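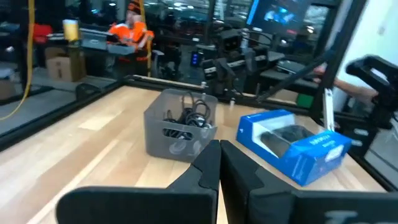 Cable basket, controller box, good light. Let's go.

OK it's September and I've finally started on the cable basket. If you've followed me for a while you know the cable basket. I've been threatening to sort it since before we moved to Beltbridge and I am SO into this, you have no idea. Thread!

The basket itself is great, by the way. Gray see-through plastic, handle cut into the front, the kind of thing you buy for a bathroom shelf and then it spends its whole life full of black cords. I love being able to see what's in it (more cords).

First thing I learned: don't pull. You grab one end, you lift, and the whole nest comes up with it like spaghetti. I did this 2 times before I gave in and tipped everything out.

Second thing: you need a big table. I tried this on the couch in spring and quit after one phone charger. A pale wood tabletop is perfect for it, black cables show up beautifully and you can spread the loops out and follow one with your finger until you get to a plug.

My sorting method, such as it is. Look at both ends before you touch the middle. The ends tell you everything! If I know both ends, it gets coiled. If I know one end, it goes to the side. If I don't know either end I take a picture and ask my brother.

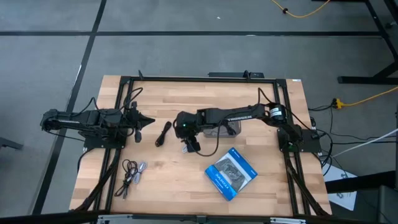 Photo: my own, sorting table, Beltbridge

Look at that little oval coil though. One short black cable, minding its own business. I get a silly amount of joy out of a coil that stays put when you set it down.

The rest of the pile over on the left is the fun part. Black ones, gray-white ones, a short USB cord sprawled out in loops, and what I'm pretty sure is a pair of wired earbuds. WIRED EARBUDS. I'm keeping them. I'm going to be one of those people on the bus.

And yes, the blue box is for a DualShock 4! I kept the box because I keep every box, it's a condition. But I've come around to it, because it's the one thing on the table that I never have to hunt for. Bright blue, big picture of the controller, can't miss it.

It also has a clear window on top so you can check the controller is in there without opening anything. More things should have a window. Shoe boxes. The freezer.

Plan for the controller: it goes back on the shelf in the living room with its charging cord coiled up right next to it, in the same spot, forever. We lost a whole evening of gaming last winter looking for that cord and I'm still not over it.

Somebody asked how I coil. I used to wrap everything around my hand and elbow like a garden hose, and the cords came out all twisty. Now I make loose loops, one over and then one under, and let the cable go the way it wants to go. It took me 12 tries to get the hang of the under loop. Worth it, they lie so flat.

For ties I'm using the little Ukix hook and loop strips my sister gave me. They came in a roll of 17 and I was saving them for something special. Apparently this is the something special.

Labels! I'm doing masking tape folded over into a tiny flag, with a marker. "Camera." "Old speaker." "Kitchen radio." Writing small on tape is harder than it sounds and one of them now says "prunter," but I know what I meant.

Oh, and I tried the sandwich bag thing first, one cable per bag. Hated it. The bags slide all over each other and you end up with a basket of bags. If it works for you, great, please show me your basket of bags.

What I'm not going to do is buy more containers. There's a lovely set of drawers in the window at Pettigrew and I walk past it every day and I'm being strong. The basket was fine the whole time - it just had too much in it.

Where the extras go: Stirnov, the repair shop near the station, has a bin by the door for spare cords. I asked before bringing any in and they said yes to anything with a whole plug on it. Check with your own local place, some don't want them.

Rule I'm trying out: no more than 7 cords live in the basket at one time. If a new one comes in, one has to go to the bin. I'm putting this in writing so you can all hold me to it.

Still to do: the gray-white ones, plus one fat black cable that my brother says goes to a monitor and I say goes to a scanner. We've never owned a scanner, so he may be right.

Going back in with a coffee. Tell me the oldest cable you own and what it's for, I want to hear all of them. Will post the basket once the flags are on!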